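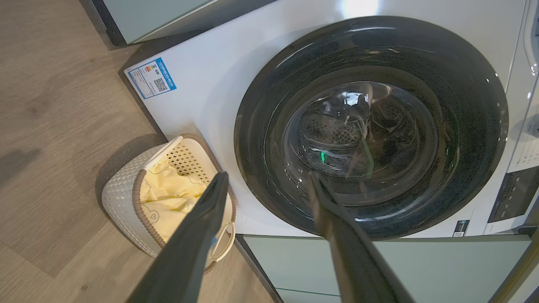 Hard Water and the Cost of a Clean Shirt

By Ruba Issa

Water hardness is a measure of dissolved calcium and magnesium. In the hill town of Sfeir, where the municipal supply is drawn from limestone wells, the reading at the tap is 34 grains per gallon. Anything above 10.5 is usually classed as very hard.

The effect on laundry is chemical before it is mechanical. Calcium ions bind to the surfactants in detergent and take them out of use. Soap suffers most, forming an insoluble curd that settles in fabric and dulls it. Modern detergents carry builders such as zeolites or citrates, which tie up the calcium first, but a dose meant for soft water runs short of builder early in the cycle.

Omar Bitar has repaired appliances in Sfeir for 39 years. Most of his calls involve the heating element. Calcium carbonate becomes less soluble as water warms, so scale forms where the metal is hottest. The layer insulates the element, which then runs hotter to deliver the same heat and eventually fails.

"People turn up the temperature when the towels feel stiff," Bitar says. "That gives me more work."

His advice is to wash at 86 degrees Fahrenheit where the load allows it and to follow the hard-water line on the detergent package. He descales his own machine with citric acid, run empty, in January and again in summer.

Fadi Ghanem, a chemist at the water testing firm Merkari, favors treatment at the point of entry. An ion exchange softener swaps calcium and magnesium for sodium and is regenerated with brine. Ghanem's unit regenerates every nine days and is plumbed to bypass the kitchen tap, which keeps the added sodium out of drinking water. The brine goes to the sewer, and the town has yet to set a limit on it.

A central softening plant was proposed for the Hukine well field. The engineering study is with the water district, and Ghanem expects the sludge disposal figures to be revised before the rate hearing.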